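One Box, One Table: Living With Fewer Toys

By Soledad Tran

When my sister moved from Cabanatuan to a small apartment with her two children, she brought eleven suitcases and one very large bag of toy bricks. The bag had over 1,000 pieces. For the first month it stood in the hallway, and everyone walked around it.

I have written about furniture for many years, but I had never thought much about where play takes place. In most homes it is the floor. My sister decided it should be the table, and she put a rule with it: what is on the table may stay until supper, and the rest lives in the box.

The table is a plain one from Bekar, light in color, with a fine striped grain. I like how a small thing looks on such a surface. A pickup truck the length of my finger becomes important there.
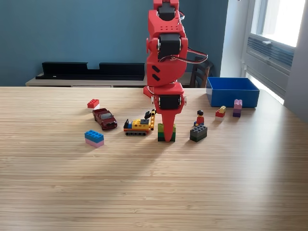
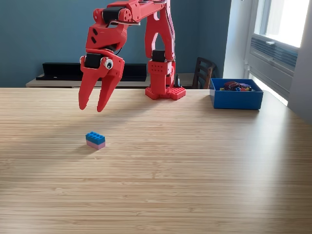
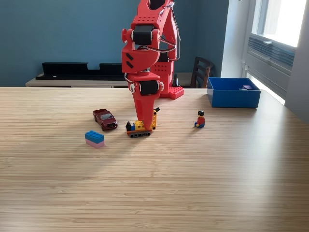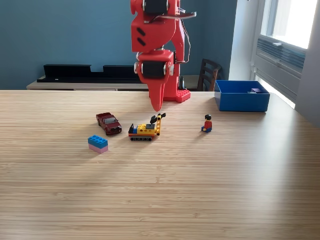 Blue brick over pink brick, on the light tabletop.

Reading time: 2 min

The children took some weeks to accept the rule. My nephew wanted to build high, and his sister wanted to keep every vehicle she had ever made. They agreed at last on the yellow digger with the black tracks, which has been rebuilt many times and is never put back in the box complete.

I asked at Fellier, a shop where I often look at shelves, what parents buy for bricks. Mostly deep drawers, they told me. My sister tried one from Ultuvo and gave it away. A child digging in a deep drawer takes out everything to find one piece, and she prefers a box that can be carried to the table with two hands.

The colors were a smaller question, but we discussed it for a whole evening. Should bricks be sorted by color or by size? She sorts by size. A pink brick under a blue one does not trouble her, and the children have stopped asking for matching walls.

The large bag is now folded in a closet. Most of its bricks went to cousins, and 848 of them stayed. My nephew counted these himself, on the floor, before supper.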